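生存游戏里的背包，就该小一点

先交代一下立场：我是那种会在游戏里捡垃圾的人。路边的石头捡，断掉的木棍捡，敌人掉的破鞋子也捡，捡完了还要按颜色分类放好。所以下面这些话从我嘴里说出来，认识我的朋友大概会觉得我吃错药了。

但我真的想说，生存类手游的背包就该小一点，仓库也该小一点，那些天天在评论区喊“求求官方扩容”的人（以前包括我），要是愿望真的全部实现了，这游戏大概也就玩不下去了。

我最近一直在玩《Wunwood》。没听过也正常，它不算什么大热门，一个林子，一间小破屋，白天出去砍树挖矿，晚上回来躲着，隔三差五还有东西来敲你的门。画面就那样，打击感也就那样，可它有一个让我又爱又恨的地方：开局背包只有七格。七格啊朋友们！斧头占一格，水壶占一格，绷带占一格，食物占一格，真正能拿来装战利品的只剩三格。第一次出门的时候我站在矿洞口，脚底下躺着铁矿、麻绳、皮子、一把快坏掉的弓，还有一罐不知道能干嘛的油，我在那儿站了好久，最后把水喝光，把水壶扔了，拿了油。

结果回家路上渴死了。油到现在我也没用上。

可是你要问我，这几个月玩下来印象最深的是哪一段，我第一个想起来的就是那罐油。后来打过的Boss，做出来的高级护甲，说实话都有点糊成一团了，唯独那个矿洞口我记得清清楚楚，连当时背景里那个吱吱呀呀的音效都记得。

为什么会这样呢？我琢磨过。生存游戏说到底卖的是“选”。你饿了，但是也冷，木头只够干一件事，先烤肉还是先生火取暖（好吧，这个例子举得不好，烤肉也要生火，但你懂我意思）。一旦什么都能带，什么都能存，这个“选”字就没了。你走进一个地图，从左上角开始扫，扫到右下角，出来，卸货，再进下一个。那叫扫地，扫地机器人都比你扫得干净。

说到这儿就得提《Barajas》了。这款我也玩了挺久，是朋友拉我进去的，沙漠题材，前期做得特别好，缺水缺得人心慌。问题出在三月那次大更新，官方一口气把仓库上限提到了六百格。六百格！公告底下全是欢呼，我也跟着发了一串撒花。当天晚上我就把家里那一堆箱子全拆了，所有东西统一塞进大仓库，爽得不得了。

爽了没几天，我发现自己不太想上线了。

一开始我以为是玩腻了，后来才慢慢咂摸出来，是因为我再也没有非出门不可的理由。以前箱子满了，我得想办法把多余的木板用掉，所以去修墙，修着修着发现缺钉子，所以去打铁，打铁又缺煤，所以硬着头皮去那个我最怕的北边峡谷。一件事推着一件事，一个晚上就过去了。现在呢，木板多了？放着呗。钉子少了？反正以后会有的。我的仓库里躺着八百九十一块沙岩（一格能叠好多，所以别奇怪为什么比六百还多），整整齐齐，一块都没用过，我甚至不知道沙岩后来除了铺地还能干什么。

有一回我打开仓库想找一把撬棍，翻了半天没翻到，最后出去重新做了一把。做完放回去的时候，系统提示我“已与现有物品堆叠”。那一刻我真的把手机扣在桌上，去洗了个澡。

我知道一定有人要说：仓库大一点，又没人逼你装满，你可以自己克制呀。这话我听过太多次了，每次听都有点来气。我克制得了还玩什么捡垃圾游戏！玩家都是这样的，路在那儿就一定会走最省事的那条，设计游戏的人比我们清楚得多。让玩家自己给自己立规矩，等于是在冰箱里塞满蛋糕，然后跟一个减肥的人说，你可以不吃嘛。

当然了，小背包也有小得讨厌的。这个我必须骂两句，不然显得我在给厂商洗地。

最讨厌的一种，是故意做小了好卖格子。我在《Flevlow》里就被这么坑过。它开局给六格，跟《Wunwood》差不了多少，可是体验天差地别。《Wunwood》想让你多带东西，给的办法是鞣皮子缝背包，你得去打狼，打狼得先有像样的矛，整个过程本身就是玩法。《Flevlow》呢，你捡第七样东西的时候，直接蹦出来一个闪闪发光的窗口，问你要不要解锁下一格，右上角还有个倒计时，说限时折扣。我当时正被一头野猪追着跑，窗口糊了我一脸，等我把它关掉，人已经躺地上了。

我点了卸载。后来又装回来了，因为里面的钓鱼做得确实好玩（丢人）。但那个窗口我到现在都记仇。

所以我说的小，是指玩法上的小，格子少，可是每一格都有讲究，扩一格要付出的是时间和脑子。拿格子当收费站的那种，跟我说的是两码事，它压根不想让你纠结，它就想让你烦，烦到掏钱为止。这两种小，刚上手的时候长得很像，玩个两三天就分得出来了：前一种你死了会骂自己，后一种你死了会骂策划。

还有一种讨厌，是堆叠规则乱来。木头能叠，木板不能叠；生肉能叠，熟肉不能叠；布条能叠，把布条做成绷带就一个绷带占一格。这种我真的理解不了。如果说熟肉不能叠是为了逼我当场吃掉，那好歹还算个思路，可是绷带呢？绷带卷起来那么一小团！《Wunwood》也有这个毛病，它家的蘑菇分三种，长得几乎一样，各占各的格子，我已经不止一次把毒的那种千里迢迢背回家，把能吃的扔在了林子里。

再有就是死亡掉落。小背包加上死亡全掉，对新手确实太狠了。我那罐油的故事讲起来好笑，是因为损失不大，要是那三格里装的是攒了一个星期才做出来的东西，我大概也讲不出什么笑话来。《Wunwood》的处理我觉得还可以，死了之后尸体留在原地，你有一次机会跑回去捡，而且野兽不会叼走工具。这一条救过我很多次，也坑过我很多次，因为总觉得“就再跑一次嘛”，然后就死了第二次。

跟这个有关的还有家里的箱子。我现在越来越喜欢那种箱子也小、得一个一个摆的游戏。门口放一个，装出门要用的；灶台旁边放一个，装吃的；床底下那个装的都是舍不得扔又不知道干嘛用的破烂，我的油就在里面。六个箱子，每个箱子里有什么我闭着眼睛都说得出来。屋子是自己一点一点收拾出来的，东西放哪儿自己心里有数，这样才像是住在里面。《Barajas》的大仓库倒是方便，可那就是一张表格，我对着表格产生不了什么感情，敌人来砸门的时候我连护都懒得护，反正仓库里的东西也砸不坏。

在《Wunwood》里我可是真的会急。有天夜里门被撞开了，我第一反应是冲过去挡在食物箱子前面，手里拿的还是根火把，武器都忘了换。天亮一看，墙塌了半边，食物箱子一点事没有，倒是床底下那箱破烂挨了一下，所幸油还在。你说那罐油值几个钱？可我就是高兴啊，高兴得不行。 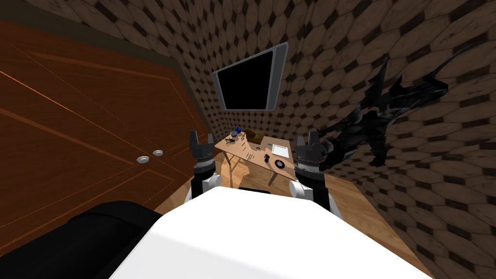
Jarrah Henare在群里跟我唱过反调，他的意思是，我说的这些都建立在每天有大把时间上线的前提下，他下班回来只有睡前那一小会儿能玩，要是这点时间全花在倒腾箱子上，那他一整个星期都出不了门，对他来说大仓库就是救命的，《Barajas》那次更新之后他才终于打到了北边峡谷。

这话我想了挺久，不得不承认有道理。我玩游戏的时间确实比较散，中午能摸一会儿，晚上能摸一会儿，周末还能赖在沙发上摸一下午，倒腾箱子对我来说是享受，对他来说可能就是加班。同样一个矿洞口，我站在那里纠结半天觉得有滋有味，他站在那里看一眼时间，明天还要早起呢。

不过我还是想替小背包再争两句。Jarrah缺的其实是时间，格子给得再多，他的时间也不会变多。真要照顾他这样的玩家，可以把路修短一点，可以让读条快一点，可以做一个“一键把同类东西放进对应箱子”的按钮（求求了，《Wunwood》的策划要是能看到，这个按钮请务必做一下，我给你们写感谢信）。这些改动都能省时间，又不会把“带什么、不带什么”这件事给抹掉。整理这个动作可以省，取舍别省，我大概是这么个意思。

我把这段话原样发给他，他回了我一个打哈欠的表情。行吧。

《Fedmont》倒是试过一个折中的法子，我觉得挺有意思，可惜玩的人不多。它的背包是按重量和格子一起算的，格子给得挺宽松，但是背得越重走得越慢，脚步声也越大，越容易把东西招来。于是你可以贪，贪多少你自己掂量。我有一次背了一整包铜锭往家挪，真的是挪，一步一步的，后面林子里什么东西一直跟着，我每隔一会儿就扔两块，扔到最后跑回家，包里就剩两块铜和一个南瓜。南瓜是什么时候捡的我完全没印象。

这种设计对急着玩的人比较友好，轻装出门速战速决，不会被弹窗拦着；对我这种捡垃圾的也友好，给了我一个自作自受的空间。缺点是数值很难调，它家前期太轻，后期又太重，玩到中段你会发现最优解永远是不穿护甲只带一把刀，满地图都是光着膀子狂奔的人，联机的时候场面相当壮观。听说下个版本要改护甲的重量，我还挺期待的，也有点舍不得那帮光膀子的。

写到这里翻了一下《Wunwood》的更新预告，说是要加一种新的大箱子，容量是现在的两倍，材料要用到油。

我那罐油！先不说了，我上线看看要几罐。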